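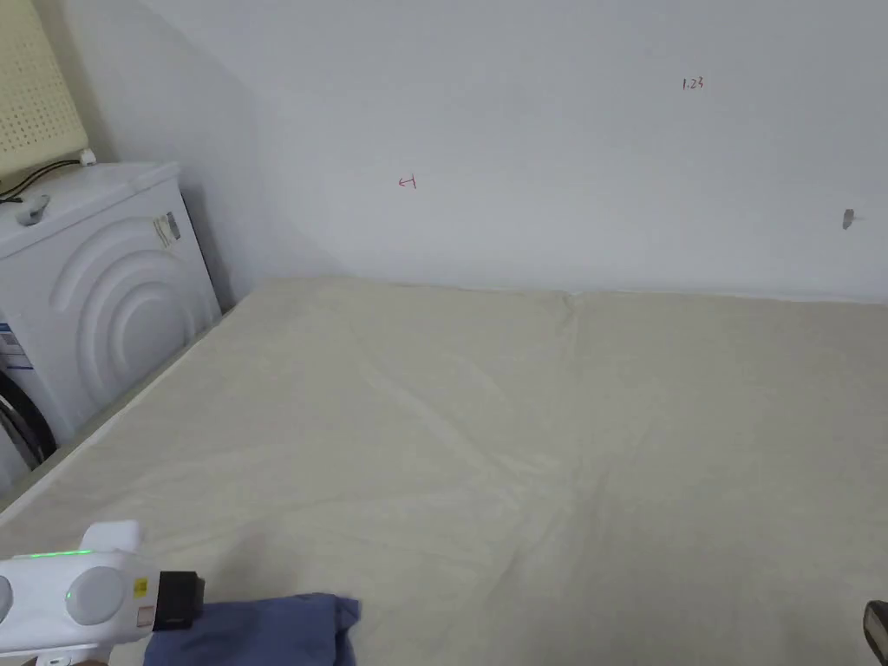 PLANDMONT RESIDENTS' COOPERATIVE
Minutes of the Ordinary Meeting of Members
Held 2019-10-26 in the ground floor common room, Grasis House

Present: Linnea Grønli (chair), Adalberto Bittencourt, Rawiri Hinds, Radka Vukčević, Roos Wouters (minutes), and members as listed on the attendance sheet. In all, 14 households were represented and the meeting was quorate.

Apologies were received from the households in the north stair.

1. Opening and agenda
The chair opened the meeting at seven in the evening. The agenda was adopted with one change: item 6 (bicycle storage) was moved ahead of the item on house rules at the request of Mr. Hinds.

2. Minutes of the previous meeting
The minutes were approved after one correction. Under "Stairwell lighting," the name of the contractor should read Porkow and not Porkov. Ms. Wouters will correct the copy in the binder.

3. Matters arising
The lock on the rear gate has been replaced. Keys to the old lock no longer work and may be handed in or thrown away. Two households have not yet collected their new keys from Ms. Vukčević.

The letter to the owner of the neighboring lot about the overhanging maple was sent by registered mail. No reply has been received. The chair will write again.

4. Heating
Mr. Bittencourt presented the report on the boiler. The burner was serviced by Porkow, and the engineer recommended that the circulation pump be replaced before winter. Porkow has quoted $448 for the pump, fitting included. A second quotation, from Assunção, came to $352, with fitting charged separately by the hour.

Mr. Hinds asked how long the fitting was expected to take. Mr. Bittencourt replied that Assunção had declined to give a figure without first seeing the boiler room. Ms. Vukčević noted that the present pump had been fitted by Porkow and that the work was still holding up well, apart from the noise. Several members on the ground floor said that the noise was worse at night.

It was proposed by Ms. Vukčević and seconded by Mr. Hinds that the Porkow quotation be accepted. Carried, with one vote against.

Radiators should be bled by residents before the heating is turned up. Keys for this purpose hang inside the meter cupboard and are to be returned the same day.

5. Guest room
The chair reported on the use of the guest room, which is open to visitors of all member households. Demand over the summer was high, and on two occasions the same night had been entered twice in the booking book. Members discussed whether bookings should be moved to an online calendar. Ms. Wouters was in favor. Mr. Bittencourt pointed out that some residents do not use a computer and asked that the book be kept.
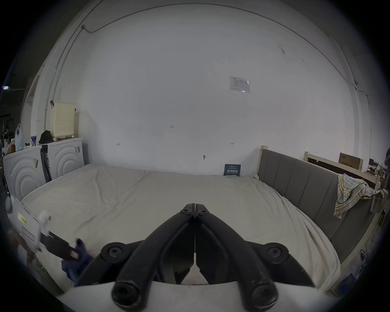
The bed in the guest room, Grasis House.

The following was agreed:

The book remains the only valid record of bookings. Entries are to be made in ink, with the household's name and a telephone number.

No household may book more than five nights in a row without the written consent of the chair.

The nightly charge is unchanged. Guests bring their own towels. Bed linen is to be taken to the laundry room on the morning of departure, and the host household is responsible for washing it.

A proposal to admit paying guests from outside the cooperative was withdrawn after discussion. The chair observed that the insurance policy would need to be reviewed before any such proposal could be put to a vote.

6. Bicycle storage
Mr. Hinds reported that the racks in the cellar are full and that bicycles are again being left in the front passage, where they block the way to the mailboxes. Bicycles without a name tag at the end of the month will be moved to the shed and kept there until spring. Mr. Hinds will put up a notice on each landing.

A member asked whether cargo bicycles could be kept in the courtyard under a cover. Referred to the next meeting. Mr. Hinds will measure the space beside the wall.

7. House rules
The draft was read section by section. The quiet hours were left as they are. The section on balconies was amended to allow flower boxes on the inside of the railing only. The sentence about charcoal grills was struck out and replaced with the wording used in the insurance policy. The section on pets was not reached and will be taken first next time.

8. Budget
The chair went through the accounts for the year to date. Water costs are higher than expected. Mr. Bittencourt will read the main meter weekly until the next meeting so that a leak can be ruled out. The sum of $400 was set aside for repairs to the cellar steps. Carried without a vote against.

9. Other business
Ms. Vukčević asked that the laundry room door be kept shut while the dryer is running.

Ms. Wouters reminded members that cardboard must be flattened before it is placed in the bin.

The piano in the common room is to be tuned. Members who play are asked to put their names down if they wish to share the cost.

10. Next meeting
The next meeting will be held in December in the common room. Items for the agenda are to reach the chair in writing one week in advance.

The chair closed the meeting at nine.

Minutes taken by Roos Wouters
Approved for circulation: Linnea Grønli, chair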